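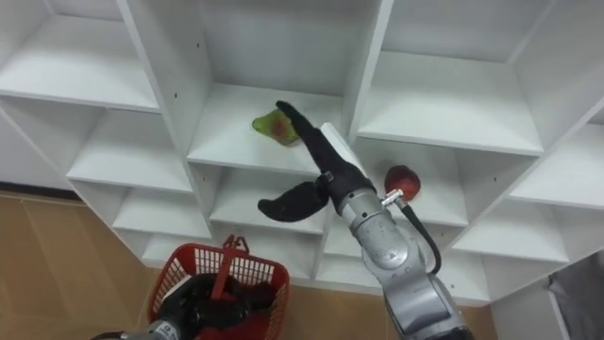
Morfudd Maddocks 在上一版清单底下留言，说格子柜那一条写得太靠后了，应该挪到最前面，理由是别的毛病多半会先给你一点动静，灯会闪，水会滴，烟雾报警器没电了还会叫唤，柜子却是一声不吭的，平时站得好好的，等你哪天踩着下层去够上层，它才一下子告诉你它没固定。我看完觉得她说得对，就把整份清单的顺序重新排了一遍，柜子和架子打头，其他的往后挪。

所以你们现在看到的是改过的版本。老读者可以直接往下翻，每一项后面我都写了这次自己检查的结果，有通过的，也有不太好意思写出来的。新来的朋友，我简单交代一下：我租的房子在 Hinlow，老楼，木楼梯，墙一面硬一面软，房东是 Gøran Nygård，物业归 Etico 管。这份清单最早是我搬进来的时候写给自己看的，后来每年九月暖气开起来之前过一遍，过着过着就越写越长。你的房子肯定跟我的不一样，拿去随便删，随便加，不用问我！

用法嘛，我是打印出来夹在板子上，一间一间走，走到哪儿勾到哪儿。结果一栏我只写三种：通过，待处理，不适用。别写“还行”，我写过一年“还行”，第二年翻出来完全不知道当时看见了什么。

一、柜子、架子和一切比较高的东西

□ 高过腰的柜子都固定在墙上
结果：待处理（书房那个）
备注：客厅的早就装好了，两个金属角码，拧在墙里的木龙骨上，我抓着上沿往外拽，纹丝不动。书房那个是今年夏天才挪过去的，挪的时候角码拆了下来，放进一个小袋子，小袋子放进抽屉，然后我就忘了。检查那天我伸手一拉，柜顶离墙晃出一条缝，吓得我赶紧扶住。所以你看，固定过不等于现在还固定着，挪过位置的家具一律当成没固定来查。

□ 墙里面是什么，心里有数
结果：通过
备注：我家书房那面是石膏板，敲起来空空的，走廊那面是砖。石膏板上只靠一颗普通螺丝是吃不住劲的，要么找到后面的龙骨，要么用专门的空心墙膨胀件。我去 Clernholm 买的时候，柜台的大叔问我墙是什么墙，我说白的。他看了我很久。

□ 层板没有往下弯，托板的小销子都在
结果：通过
备注：蹲下来从下往上看，比站着看清楚多了！站着只看得见板面，弯不弯根本看不出来，蹲下去，板子底面的那条线直不直一目了然。我再拿把长尺子贴着板底比一下，尺子和板之间透光透得厉害的话，东西就该往下搬。小销子用手指挨个按，松的换新的。

□ 重的在下面，轻的在上面
结果：通过，但是挣扎了一下
备注：道理谁都懂，可我那只铸铁锅一直放在最上层，因为下层放了天天要用的碗。这回终于换过来了。工具箱、字典、整箱的矿泉水，统统下去。上层现在是帽子和几卷包装纸，掉下来砸到头也就是愣一下。

□ 柜顶没有堆东西
结果：待处理
备注：行李箱还在上面。我知道，我知道。

□ 收纳筐、篮子不从格子里探出来
结果：通过
备注：抽一半忘了推回去的筐，走廊里尤其讨厌，夜里去厕所胯骨撞一下能疼好几天。另外底下那排格子前面的地板要留出来，别让筐啊鞋啊占着，踩上去会滑。

□ 抽屉不会一起滑出来
结果：通过
备注：五斗柜最容易出事的时候是几个抽屉同时拉开，重心全跑到前面去了。我那个旧的没有防同开的装置，所以靠墙固定就更不能省。家里有小朋友来玩的，请把这一条读两遍。Siv Sæther 带她女儿来我家那次，小姑娘不到一分钟就把抽屉当成了梯子，我跟她妈妈两个人同时扑过去，场面非常不体面。

□ 玻璃门、镜子的挂件没有松
结果：通过
备注：浴室镜子我是两只手托着底边轻轻往上抬一抬，感觉一下挂钩有没有咬住。全身镜靠墙立着的话，底下垫防滑垫，上面也要拴一道。

二、过道和出门的路

□ 从床边走到大门，闭着眼睛也不会绊倒
结果：通过
备注：我真的闭着眼走了一遍。晚上关灯，手扶着墙，慢慢走。踢到了一只拖鞋，除此之外很顺利。强烈建议你也走一次，比拿眼睛看管用得多，白天看着宽宽敞敞的过道，黑灯瞎火的时候完全是另一个地方。

□ 大门从里面不用钥匙就能打开
结果：通过
备注：以前那把锁里外都要钥匙，我每天晚上反锁完，钥匙随手一放，第二天早上满屋子找。后来想想，要是半夜有烟，我上哪儿找去？就跟房东商量换了，Suominen 的师傅来装的，里面是个旋钮，一拧就开。旧锁芯他问我要不要留，我留了，到现在也不知道留着做什么。

□ 楼梯间没有东西
结果：待处理，已告诉 Etico
备注：二楼拐角又出现了一辆婴儿车，旁边还有一个拆开的纸箱。楼梯间是全楼人逃出去的路，木楼梯旁边堆纸箱，我每次看见都头皮发麻。我没有去敲门，写邮件给了 Etico，附了楼层和位置。上次他们回得挺快，这次还没有消息。婴儿车我理解的，没有电梯，谁愿意天天扛上扛下，可总得有个别的地方放。

□ 窗户能打开，也能锁住
结果：通过，厨房那扇很涩
备注：两件事都要试。光锁得住打不开的窗户，着急的时候跟墙没有区别。厨房那扇刷过漆，漆把缝糊上了，我拿美工刀沿着缝轻轻划了一圈，再推，咔一声开了，掉了一窗台漆渣。老房子的旧漆可能含铅，别干磨，也别拿嘴吹，湿布擦掉就好。

□ 楼下集合的地方，家里人都知道
结果：通过
备注：我们约的是对面面包店门口。约定地点要很具体，“楼下”太大了，楼前楼后各站一个人互相着急，这种事完全可能发生。

三、电

□ 插座面板没有裂、没有发黄、没有焦味
结果：通过
备注：用眼睛看，用鼻子闻，用手背靠近感觉一下热不热，别拿湿手去摸。床后面那个插座最容易漏掉，我每年都要把床拉出来，顺便收获一年份的灰尘和若干只落单的袜子。

□ 插线板没有接着另一个插线板
结果：待处理，当场改了
备注：书桌底下。我发誓去年没有的！应该是春天加台灯的时候图省事接上去的。拔掉之后重新理了理，台灯改插墙上，打印机平时用不着就先拔了。取暖器、电水壶、熨斗这几样吃电的，直接插墙，别上插线板。

□ 电线没有压在家具脚底下、地毯底下
结果：通过
备注：挪过柜子的房间重点看。柜脚压着线，外皮看着还好好的，里头可能已经压扁了。

□ 漏电保护按一下测试钮，会跳
结果：通过
备注：按之前先把电脑存好关好。我第一年忘了，写了一下午的东西没了，坐在黑暗里思考人生。跳了以后推回去，冰箱记得看一眼有没有重新转起来。按了不跳的，别自己拆，找电工。

□ 配电箱里每一路都写了名字
结果：通过
备注：上一任租客写的标签里有一路叫“那个”。我花了一个晚上才搞清楚“那个”是阳台灯。现在全部重新写过，字写得很大，打手电也看得清。

□ 充电的东西不在床上、不在沙发上充
结果：待处理
备注：手机我改不掉，每年都写待处理，今年先从把充电线挪到床头柜做起。电动滑板车的电池倒是老老实实在走廊砖墙那一面充的，人在家、醒着的时候才充，充好就拔。

四、火和烟

□ 烟雾报警器按测试钮会响，而且在卧室关着门也听得见
结果：通过
备注：后半句很重要。找个人帮你按，你自己关上门躺在床上听。我家是 Folke Engebretsen 来吃饭的时候顺手抓来按的，他个子高，不用搬椅子，按完以后整层楼的狗都叫了。

□ 报警器没有过期
结果：通过
备注：背面有生产年份，翻过来看。电池换新不等于报警器是新的，里头的感应部分也会老。看完拿吸尘器的软刷头把外面一圈灰吸一吸。

□ 灭火器的指针在绿区，插销和铅封都在
结果：通过
备注：指针看完，把它抱起来慢慢倒过来再正回去，干粉放久了会结在底下。瓶子别藏在灶台旁边的柜子里，真烧起来你是不会想把手伸过去的。我家放在厨房门外，跟雨伞挂在一起，有客人问过我这是不是行为艺术。

□ 灭火毯能一把拉出来
结果：通过
备注：拉绳要垂在外面。我去年发现绳子被我自己塞回袋子里了，大概是嫌它不好看。

□ 灶台后面、上面没有能烧着的东西
结果：待处理
备注：挂着一块擦手布。擦手布它总是会自己回到那个钩子上去，我把钩子拆了，看它还怎么回去。

□ 油烟机滤网洗过
结果：通过
备注：热水加碱泡一晚上，第二天水的颜色我就不描述了。

□ 蜡烛有不会烧着的底托，离窗帘远
结果：通过
备注：天一黑得早我就爱点蜡烛，这个没得商量。但是人离开房间就吹掉，去门口拿个快递也吹掉。

五、水和取暖

□ 知道总水阀在哪儿，并且拧得动
结果：通过
备注：这一条是拿钱买来的。前年冬天洗碗池底下的软管裂了，我趴在地上找总阀，好不容易在鞋柜后面找到，锈死了，拧不动。等 Etico 的人赶到，水已经渗到楼下去了。修管子加换阀门加楼下那块天花板，我自己承担的那部分是 2385 克朗，账单我至今贴在冰箱上当护身符。现在每年拧一次，关到底再开回来，一点不费劲。鞋柜也换了地方。

□ 洗碗池、洗手盆底下的软管没有鼓包、没有锈
结果：通过
备注：打开柜门，把里面的瓶瓶罐罐全部拿出来，拿手电照。再用一张干纸巾顺着接头擦一圈，纸巾上有水印就是在渗，眼睛看不出来的纸巾看得出来。

□ 洗衣机进水阀，不用的时候关着
结果：待处理
备注：习惯问题。贴了张纸条在洗衣机上，看看能坚持多久。

□ 热水的温度不会烫伤人
结果：通过
备注：老人小孩来住之前尤其要看。混水龙头转到最热，先放一会儿，拿温度计量，别拿手试。

□ 暖气片周围没有贴着窗帘、沙发、晾的衣服
结果：通过
备注：晾衣架离远一点，干得慢就慢吧。

□ 移动取暖器倒了会自己断电
结果：通过
备注：试的时候插着电，开着，轻轻推歪，听到咔的一声就对了。没有这个功能的旧款，我劝你不要心疼。

□ 一氧化碳报警器（有壁炉、燃气的人家）
结果：不适用
备注：我家全电，壁炉是封死的，里面放了一盆绿萝。有在用的壁炉的请务必装，按说明书说的高度装，烟道请人来看过再生火。

六、登高、搬东西和修修补补

□ 梯子的脚垫都在，撑开后锁扣扣得上
结果：通过
备注：我的是四级的小梯子，说明书写着最上面那级不要站。我以前站过。现在够不着就换高的，或者干脆等 Folke 来吃饭。

□ 不拿椅子当梯子，也不拿柜子的格子当梯子
结果：通过（今年没犯）
备注：带轮子的办公椅更不行，这个居然需要写下来，是因为我认识的人里不止一个踩过，包括写清单的这位。

□ 往高处放东西的时候，手里的东西看得见、抱得住
结果：通过
备注：抱着一个挡住下巴的大箱子往上层塞，脚底下什么都看不见，是我最差的习惯之一。分几趟拿，丢人吗，不丢人。

□ 打孔之前用探测器扫过墙
结果：通过
备注：探测器是跟 Min-kyu Byun 借的。插座正上方正下方、水龙头正上方，这些地方就算它不叫我也不打，老楼的线走得很有个性。

□ 工具用完归位，刀片收回去
结果：待处理
备注：美工刀还在厨房窗台上。

七、药、清洁剂和厨房里锋利的东西

□ 清洁剂都在原来的瓶子里
结果：通过
备注：千万别往饮料瓶里分装，哪怕贴了标签。含氯的跟酸性的分开放，洁厕的和漂白的不要同一天一起上。

□ 洗碗机用的那种块，孩子拿不到
结果：通过
备注：又是 Siv 的女儿教会我的，她觉得那是糖。没吃进去，谢天谢地。现在搬到高处带扣的盒子里了。

□ 药看过有效期，过期的送回药房
结果：通过
备注：翻出一管我完全不记得治什么的药膏。

□ 刀有刀座或者刀套，不混在抽屉里
结果：通过
备注：洗的时候别沉在泡沫底下。

八、阳台和门外

□ 栏杆每一根都晃一晃
结果：待处理，已告诉房东
备注：角上那根有一点点松，手推能感觉到底座在动。Gøran 当天晚上就打着手电过来看了，说焊点没问题，是地脚螺栓的事，约了人来紧。没修好之前那个角我拿大花盆挡住了，不让人靠过去。

□ 栏杆上没有挂在外侧的花盆
结果：通过
备注：都挪到里侧了。风大的那几天我把小的全搬进屋，客厅像植物园。

□ 排水口没有叶子堵着
结果：通过
备注：掏的时候戴手套！我就不说我摸到过什么了。

□ 门口的灯会亮，门牌晚上看得清
结果：通过
备注：救护车找不找得到你，有时候就看这个。去年隔壁门牌掉了一个数字，外卖送到我家来好多次，我倒是挺高兴的。

□ 外面的台阶有防滑条，沙子或者融雪盐备好了
结果：待处理
备注：防滑条有一级翘边，等天干了重新粘。盐还没买。

待处理的汇总（给我自己催自己用的）

书房柜子的角码：这周装上，装好之前上层不放重的。
柜顶行李箱：送去地下储藏间。
楼梯间的婴儿车和纸箱：等 Etico 回信，没信就打电话。
充电线：挪。
擦手布：钩子已经拆了，观察。
洗衣机进水阀：看纸条。
工具：去窗台拿美工刀。
阳台栏杆：Gøran 在跟。
台阶防滑条和盐：看天气。

补一句柜子的后续，因为写到这里的时候我已经装好了。角码找到了，就在那个抽屉的那个小袋子里，但是原配的螺丝对书房那面墙来说太短，穿过柜子背板以后几乎咬不进什么。所以又跑了一趟 Clernholm，买了长一点的，先用探测器找龙骨，找到以后在墙上拿铅笔画个小叉，再把柜子推过去对。结果柜子的位置跟龙骨差了一截，我只好把整个柜子往窗那边移，移完插座又被挡住了一半，再移回来一点点，来来回回折腾到天黑。最后终于对上了，拧紧，抓着上沿往外拉，不动，换个角度拉，还是不动。那一瞬间的满足感真的没法形容！墙上多出来的铅笔小叉拿橡皮擦了，有一个擦不掉，被柜子挡着，就当没有。

另外踢脚线的事有人问过。老房子踢脚线很厚，柜子底下顶住了，上面跟墙之间就空出一条缝，角码够不着墙。我的做法是在柜子上沿和墙之间垫一根厚度刚好的木条，木条先拧在龙骨上，柜子再拧在木条上。别让角码悬空拧着，那样一受力它就弯。也有人把柜子背后下沿锯掉一个缺口让它贴墙，这个我没敢试，我的锯工大家是知道的。

读者留言

Min-kyu Byun：探测器你什么时候还我，我家也要打孔了。顺便问一下，我那个是双面都能用的隔断柜，放在房间正中间，后面没有墙，怎么固定？

我回：明天晚上给你送过去，带着电池！隔断柜我没有把握，能靠墙尽量靠墙。一定要放中间的话，先看厂家的说明书许不许这样放，有的会要求固定到地板或者天花板，有的干脆写了不行。不行就真的不行，换个矮的、宽的当隔断也挺好看。

Siv Sæther：她现在会开带扣的盒子了。

我回：……那我换带锁的。你们下次什么时候来？来之前告诉我一声，我把低处再过一遍。

Folke Engebretsen：我不反对当梯子，但是菜单要提前给我看。还有一条建议，清单里写手电写了好多次，却没有一条是检查手电的。我家停电那次，手电拿出来，电池漏液，绿了一片，打不开也关不上。

我回：你说得太对了，我刚去看了我的，床头那支是好的，厨房那支按了没反应。已经加进第三部分，下一版会有：手电能亮，备用电池单独放，别装在里面过年。

Morfudd Maddocks：看到柜子挪到第一条了，谢谢。再啰嗦一句，装完以后过一两个月回去再拧一遍，木头会缩，尤其是暖气开了以后。我家那个第一年冬天就松了半圈。

我回：记下了，写在冰箱上，就在那张 2385 的账单旁边。

Gøran Nygård：租客可以打孔，我说过的，石膏板补起来很容易，补柜子砸坏的地板比较麻烦。大门旁边那面墙除外，里面走着老的水管。栏杆的人约在早上八点前后来，给他留个门。

我回：收到，花盆我前一天晚上搬开。那面墙我在平面图上涂红了，Min-kyu 的机器在那儿确实叫得很凶。

一位没留名字的读者：请问房东不让打孔的怎么办？我的柜子比我高，又舍不得扔。

我回：先别急着放弃，写邮件再问一次，把用途写清楚，是为了防止柜子倒下来，退租的时候你负责补好。口头问的时候人家脑子里想的多半是挂画挂电视，一听打孔就摇头，写明白了有时候就同意了。问的时候顺便问清楚哪面墙里有管线。如果还是不行，把柜子放倒横着用也是个办法，前提是那个款式允许横放，横过来以后矮了一大截，稳当很多，上面还能坐盆绿萝。双面胶和顶天花板的撑杆我自己不太放心单独用，老房子的天花板软，撑久了会往上陷，撑杆自己就松了，你要用的话隔一阵子摸一摸。在弄好之前，重的全部放最底下，床和沙发别摆在它倒下来够得着的地方。

Siv Sæther：补充一下，她也会爬横着的柜子。

我回：知道了，绿萝我放厨房。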